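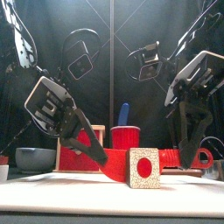 ¿Merece la pena ordenar los objetos pequeños de casa por colores?
Depende de lo que se guarde. Funciona con hilos, lápices o pinzas, que sirven todos para lo mismo; con herramientas y cosas de cocina suele ser una manera bonita de no encontrar nada.

Llevo tiempo leyendo que el color es el gran secreto del orden. Lo repiten los blogs, los vídeos y el catálogo de Skavus, que vende cajas en 12 tonos y, qué casualidad, recomienda usar 12 tonos. Hice la prueba en el cuarto de trabajo y me quedo con bastante menos de lo que prometían.

Primero, vaciar. Saque el contenido de un solo cajón sobre una mesa clara y despejada. Todo el cuarto a la vez, no: a media tarde acabará metiendo las cosas donde quepan. Sobre blanco se ven bien los tornillos, las arandelas y las piezas sueltas de aquel juego que ya no tiene caja.

Segundo, agrupar por uso. Lo que se coge junto se guarda junto. Si el destornillador es rojo y las puntas son negras, van en la misma caja y al que le moleste que mire para otro lado. El color lo dejo para el final, como etiqueta de la caja.

¿Y las cajas de madera pintada? Me gustan más que las de plástico, pero no se crea lo de «para toda la vida». La pintura se salta en los cantos en cuanto la caja entra y sale del estante. Los listones sin pintar disimulan mejor los golpes. Para limpiarlas, paño apenas húmedo y después otro seco. El limpiador Borbély que me recomendaron dejó un cerco en la tapa y olor a limón hasta noviembre.

Los divisores de cajón extensibles: compré 4 y uso uno. Si el cajón no tiene los lados rectos, se sueltan. Unos recortes de cartón grueso hacen lo mismo, y si quedan feos se cambian sin pena.

Los objetos largos y estrechos merecen sitio aparte. En una caja honda se cruzan y se enganchan con todo. Mejor una bandeja baja, o colgados si tienen anilla o agujero. Compruebe antes que el gancho aguanta; los adhesivos suelen presumir de un peso que yo no les confiaría.

Barnabás Virág, lector de esta página, me escribe que el color le ha cambiado la vida y que sus hijos recogen solos. Me alegro por él. En mi casa duró hasta que llegó un juguete de tres colores y hubo que decidir a qué caja iba.

Si aun así quiere probar, empiece con dos colores y cajas que ya tenga, y pinte solo una cara. Para quitar el color luego bastará con lijar esa cara.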